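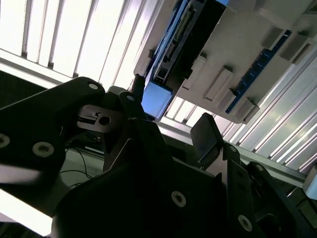

Getlow repair shop is moving to Tabrizi Street

If you've got an old computer sitting in a closet, you may want to hold on to it a few more days. Getlow, the little repair and resale place next to the bus depot, is packing up and moving to the old Haltent shoe store on Tabrizi Street. The new doors open on 15th November, and I stopped in this week to find out what's changing.

Quite a bit, as it happens! The shop has been squeezed into its current spot for six years, and if you've ever tried to get past the counter with a monitor in your arms (I have, twice) you know how tight it is. The new place has 1,199 square feet, a real front window and parking out back. Seven spaces, which on that street is a small miracle.

Prices are staying put for now. Checking over a desktop or laptop is still free if you go ahead with the repair, and used machines will still come with a 90-day guarantee. The big news for me is the parts wall. Getlow has more than 800 used parts in stock, mostly memory, drives and power supplies, and up to now you had to ask for them at the counter and wait while somebody dug through the back room. At Tabrizi Street they'll be out on shelves where you can poke through them yourself. I'm going to lose whole afternoons in there.
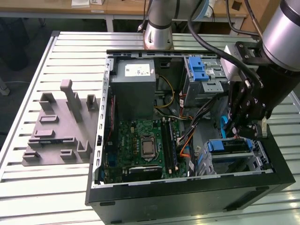 A desktop tower with its side panel off.

The drop-off bin for dead electronics is coming along too. It takes computers, keyboards, cables and phones, but no TVs and no loose batteries, so please don't leave those on the step. Those go to the Trasetti transfer station, same as always.

One thing to watch: anything left for repair at the old shop since July and never picked up will be cleared out before the move. If you have a ticket stuck to your fridge, go get your stuff. The old phone number still works and will ring at the new counter once they're in.

Hours at the new place are 10 to 6, closed Sundays for the first month while they get settled. I asked if there'd be coffee on opening day. I was told maybe, so I'm bringing my own.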